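Renting a Humanoid Arm by the Month

Maldonado began leasing its Atarum arm and hand package to small warehouses in February. Noura Dabbas, who runs field support, spoke with us about what customers get for the fee.

The package covers one arm, one hand, a controller and 27 hours of remote setup. "Most sites use the hours on grasp tuning," Dabbas said. "The arm arrives calibrated. The products are the unknown."

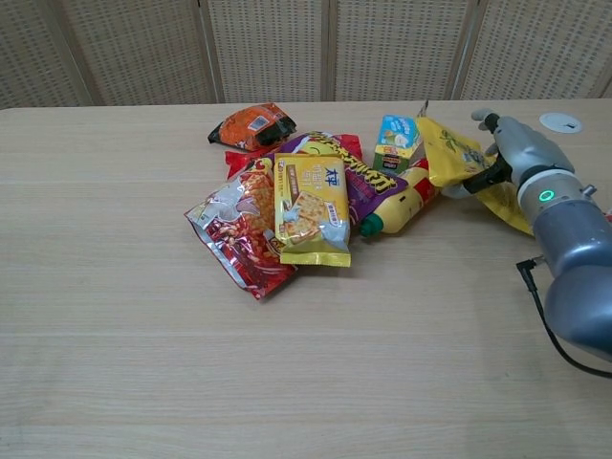

Soft packaging accounts for most of the support tickets she handles. A rigid carton gives the controller a stable shape, and a foil bag changes shape when fingers close on it. Dabbas prefers to tune on mixed piles, with snack bags lying over one another and a bottle on its side among them. With the yellow leaf-print bag, the fingertips curl over the top and the rest hangs down. "That grip is acceptable for transfer," she said. "For placing it flat in a tote, I would want a second contact point."

Victor Nyaga, who leases four units for an order-packing line, asked for a grip force log after his first month. It now ships as standard, with 70 days of storage.

Dabbas listed two limits. The lease excludes wet areas, and replacement fingertips are billed separately. Cable routing is left to the customer. "Leave slack at the forearm connector," she said. "We put that on page one of the manual."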